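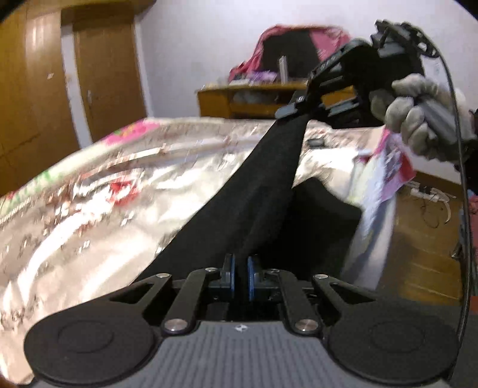
Lambing event linked to cryptosporidiosis cluster in Brallolbridge

41 shares | 17 comments

May 2020

An outbreak of cryptosporidiosis in and near Brallolbridge was most likely caused by direct contact with lambs at a seasonal open-farm event, according to the investigation report released to local practices this month. The team found no evidence that the public water supply was involved.

The report lists 17 laboratory-confirmed cases, all with onset in March, and a further 41 people who met the definition of a probable case. A probable case was anyone with diarrhoea lasting three days or more who had visited Fernstead farm in the 12 days before onset and had not submitted a stool sample. Secondary cases within households were recorded separately and left out of the main analysis. There were no deaths. Two children were admitted to hospital for rehydration and discharged within the week.

The cluster was first noticed by Heitmann, the diagnostic laboratory serving practices in the district, when the number of positive samples in a single reporting period exceeded the threshold set from the previous five spring seasons. A routine questionnaire was sent to each confirmed case. Early answers pointed in two directions. Most of the cases had been to Fernstead, but several also lived in streets supplied from the Eno intake, where turbidity had risen after heavy rain.

Both explanations were kept open until the analytical study was complete. Farm bookings had been made online, so the team had contact details for the lead booker in each party. The booking list covered 1218 visitors over the length of the event. A cohort questionnaire was sent to every lead booker, with one section to be filled in for each member of the party. It asked about animals touched, bottle feeding, food eaten on site, handwashing, use of alcohol gel, and tap water drunk at home and at the farm.

Completed sections were returned for 47 per cent of visitors. Among these, illness was strongly associated with bottle feeding lambs, and less strongly with entering the pen without feeding. Eating at the farm café showed no association. Neither did drinking tap water, whether on site or at home, and there was no rise in risk with the number of glasses drunk. When the figures were adjusted for age, bottle feeding remained the only exposure with a confidence interval clear of one.

Washing with soap and running water after leaving the pen was protective. Alcohol gel used alone was not. That agrees with what is known of the organism – the oocysts have a tough outer wall and are not reliably killed by alcohol – but the report notes that gel dispensers stood at the pen exit while the handwashing basins were on the far side of the yard, next to the café. Some parents said they had taken the gel to be a substitute.

Typing was carried out on the confirmed samples that held enough DNA. All were Cryptosporidium parvum, and all of those that could be subtyped belonged to one subtype. The same subtype was found in pooled faecal samples from two of the lamb pens. Water samples from the Eno intake and from the treated supply were negative for oocysts. The report is careful about the second result, as the samples were taken after the period of interest. It gives more weight to the continuous turbidity record for treated water, which stayed within limits throughout.

"The microbiology and the cohort study agree, and either one on its own would have left room for argument," said Hauke Ostermann, who led the field investigation. "The weak point is the response rate. People who had been ill were probably more likely to reply, so the attack rate in the report should be read as an upper figure."

Recall is a second limitation. Questionnaires went out up to three weeks after some visits, and parents were answering for small children. The team also had no information on visitors who paid at the gate, who do not appear on the booking list. Two of the confirmed cases were in this group. They were counted in the case description but could not be included in the cohort.

Bottle feeding was stopped on the day the first typing results were received. The remaining sessions were later cancelled for unrelated reasons, so the effect of that measure cannot be assessed from the case curve.

The report recommends that basins with running warm water be placed at the exit of every animal contact area, that gel dispensers be removed from pen exits or labelled as an addition to washing, and that lambs with scour be kept out of public pens. It also asks practices to request testing for Cryptosporidium by name in any patient with prolonged diarrhoea and recent farm contact. Not all laboratories examine for it by default in adults.

Practices wanting the questionnaire template or the full typing table should apply to the district health protection desk.

Share this item (47)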